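Ground rent roll

A ground rent roll is a list of the ground rents owed on a group of properties, bought and sold as a single parcel by people who will, in most cases, never set foot on any of the ground. The term covers both the paper (or spreadsheet) on which the rents are written down and the right to collect them. Lenders, pension schemes and insurers treat a roll as a form of long-dated lending secured on land, although it is not a loan and the people paying it have not borrowed anything.

Origins

The practice grew out of the long building lease. A landowner who did not care to sell, and did not care to build either, let a plot for a long term at a small yearly rent. The builder put up houses and sold the leases on, and the rent followed the lease from one owner to the next. After a few generations the landowner's family held a large number of very small incomes, each costing nearly as much to collect as it brought in. Bundling them together and selling the bundle was the obvious remedy, and the buyer generally believed that he had a cleverer way of collecting.

Early rolls were kept by hand in bound books. The Zunalska roll, often used in teaching, ran to 1,390 entries when it was first offered for sale, of which 8 turned out on inspection to be the same house. The sale went ahead at a slightly lower price. Its entries were ordered by the date on which each leaseholder had last complained, a system that made sense to the clerk who devised it and has resisted all later attempts at reform.

Structure

A typical roll sets out, for each property, the address, the length of lease remaining, the yearly rent, the dates on which the rent is to be reviewed and the method of review. This last column is where most of the value lies and where nearly all of the arguments begin.

Fixed rents stay the same for the whole term. They are popular with leaseholders and regarded by investors much as a dentist regards a patient with perfect teeth.

Stepped rents rise by a stated sum at stated dates. They are easy to model and easy to explain, and have accordingly gone out of fashion twice.

Linked rents follow a price index. Long leases have a way of outliving the index they name, and a well-drafted lease says what happens when it is withdrawn. A badly drafted one says that the parties shall agree a substitute, which they do not.

Geared rents are set as a share of the income from the building. They are found mainly on shops, offices and light industrial units, where the leaseholder's own accounts decide how much is payable. Holders of geared rents take an unusually warm interest in their tenants' success and an unusually close one in their bookkeeping.

Valuation

The yearly rents are added up, a discount rate is chosen, and the present value follows by arithmetic. Since the arithmetic is beyond dispute, the dispute is all about the rate. Romana Holub, in a much-copied set of lecture notes, observed that she had never seen two valuers disagree over a multiplication and had never seen them agree on anything else.

A further sum is added for reversion, meaning the right to take back the land and buildings when the lease ends. On a lease with 400 years to run this is worth very little today, though it is still listed, and sellers have been known to mention it with feeling. On short leases it may be most of the price.

Buyers usually knock something off for collection costs, arrears and what the trade calls untraced payers, who are people living at a known address whose names have been spelt wrongly. The Kushnir deduction, a flat allowance for all three together, was once standard. It fell from favour when Rostislav Kováčik went back through the working papers and found that the figure had been picked to make the final price come out as a round number.

Use as security

A roll can itself be mortgaged. The lender advances money against the rents, and the borrower repays it out of the same rents, keeping the difference if there is one. Lenders like the arrangement because the rents rank ahead of almost everything else attached to the building, including the leaseholder's own mortgage. They like it less when the law on ground rents changes, an event that the older loan agreements deal with in a clause headed "Remote Matters".

In the Dedalley refinancing the lender asked for a sample of the leases behind the roll and was sent 1,000 photocopies of the same one. Peter Michalík, acting for the borrower, argued that they were a fair sample because the leases were all identical. This was found to be largely true, and the loan was made on the strength of it. The episode is now cited by both sides of the profession, in support of opposite conclusions.

Light industrial rolls 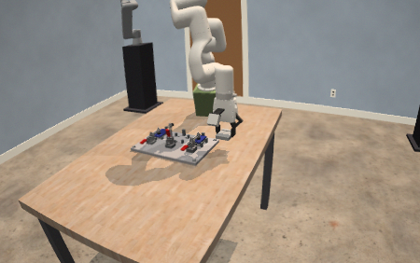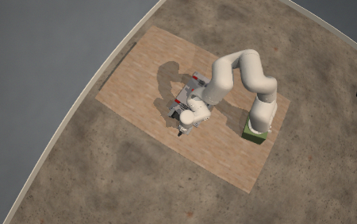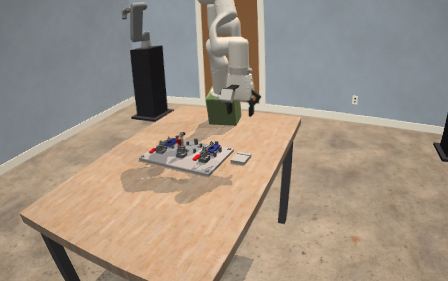

Simulated robot arm and wooden work surface, three views.

Rolls made up of workshops and small factory units behave differently from residential ones. The leases are shorter, the rents are more often geared, and the question of what belongs to the land and what belongs to the tenant comes up far more often. Anything fixed to the building may pass to the landlord at the end of the term, while anything merely standing in it does not. An arm on a green base, like the one rendered in the first two views, would send both sides' surveyors straight to the underside of the base to look for bolts, and the answer could alter the reversion by more than several years' rent. Kalliopi Milošević has proposed that leases should simply list what the tenant may take away. Drafters have welcomed the idea and continue to write "all usual fixtures" instead.

The Flivell roll, made up wholly of such units, is the usual teaching case. Its leases allowed tenants to remove "trade items", and one departing tenant took the view that this included the staircase.

Criticism

Leaseholders' groups object that a ground rent buys the payer nothing, and holders reply that it buys the continued use of the ground. Both statements are made with complete sincerity, often in the same room. A more practical complaint concerns consent fees, charged when a leaseholder wishes to alter the building, keep a pet or, under some older leases, hang washing on a Sunday-facing line, a phrase whose meaning is lost.

Nermin Aksoy has argued that the real fault lies in the frequency of resale. Each new holder writes to every leaseholder to introduce itself, each letter gives a new address for payment, and arrears rise in step with the courtesy shown.

See also

Building lease
Leasehold enfranchisement
Peppercorn rent
Rentcharge
Reversionary interest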